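## Sorting the cables at Stedadlow

The review of cables and leads in the Stedadlow workroom was completed in March. I had put the work off through the winter, and I record the arrangements here for those who share the room and for any reader with a similar cupboard to deal with.

The store held 98 leads, kept in two crates under the window bench. Erdal Yurt and I emptied both crates onto the floor and sorted the contents by length before considering anything else. Sorting by type had been attempted on an earlier occasion and was abandoned by lunchtime. Over 30 leads were set aside for recycling, mostly because the plugs no longer fitted anything we own.

The remainder have been coiled and hung on the rail beside the door. Short leads are at the left. Extension leads remain on the lower shelf, as they are too heavy for the hooks. Ayten Çınar has written the labels, and I would ask that these be left on when a lead is borrowed.

Knots continue to take up more time than any other part of the work. A long cable should be laid out straight on the floor and worked from one end, with the loops eased open by hand. Pulling on the free end tightens the middle and is to be avoided. White cable marks easily and may be wiped with a damp cloth once it has been unplugged.

The adaptors have still to be sorted. Necati Demirtaş has kindly offered a set of shallow drawers for them.

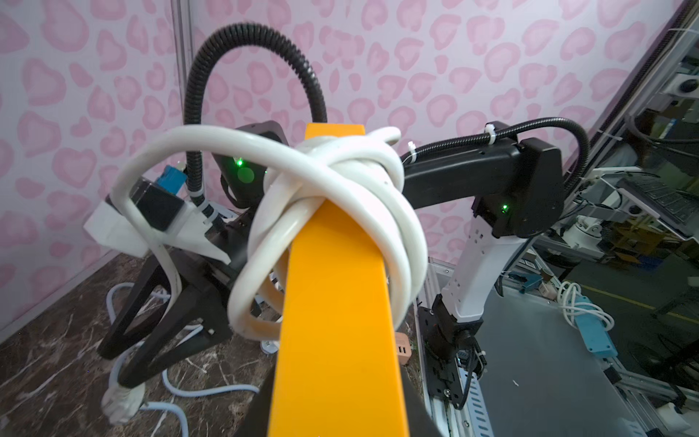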